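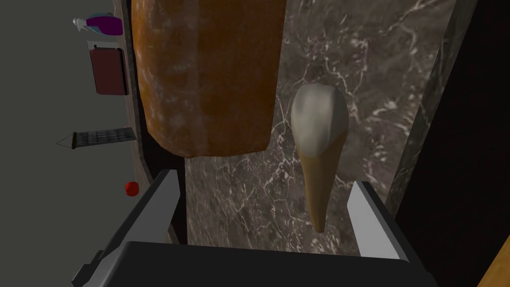
Wrist view in sim, tooth model ahead of the open fingers.

13 October 2026
Cordero cell, sim bench

Chasing the dropped tooth fault again. Same task as in July: pick the model tooth off the marble top, lift, carry, put down. The run log says "grasp ok" and the arm goes off to the place pose with nothing in the fingers. 21 false successes in the overnight batch of 1000. It was worse before the friction change but it should be nought.

Went through the failed runs by hand. In nearly all of them the fingers close on the root. It tapers, so the pads squeeze it and the tooth slides out crown first. The gripper then stops a bit short of fully closed and the check passes, as all it looks at is finger width against a threshold. Whoever set that threshold (me, I think) did it on the Saler blocks, which have straight sides.

Tried:
- Closing force down to 50 per cent. Fewer slips, but two lifts where the tooth swung and fell late. No good.
- Grasp point moved up towards the crown. Better. Batch of 80, one slip, still logged as ok.
- Contact check on both pads, read again after the lift. Caught that slip when I replayed it with the same seed. Not run on a full batch yet.

Separate problem, and the one I care about more. After a false ok the arm moves at full carry speed and the release routine opens the fingers wherever it thinks the table is. In sim that costs nothing. On the real arm at Ukby the same code is loaded. Have asked Olaia Sepúlveda to hold the Ukby arm at reduced speed with the guard shut until the contact check is in. She has put a tag on the controller. Please don't take it off without asking one of us.

Also found the collision mesh for the tooth is one convex hull, so the root is fatter in contact than it looks on screen. Surthorpe have a split version, crown and root as separate parts. Asked for the file.

To do: full batch with the contact check on, then again with the split mesh. Change one at a time. Old threshold stays in the config, commented out, until both are done.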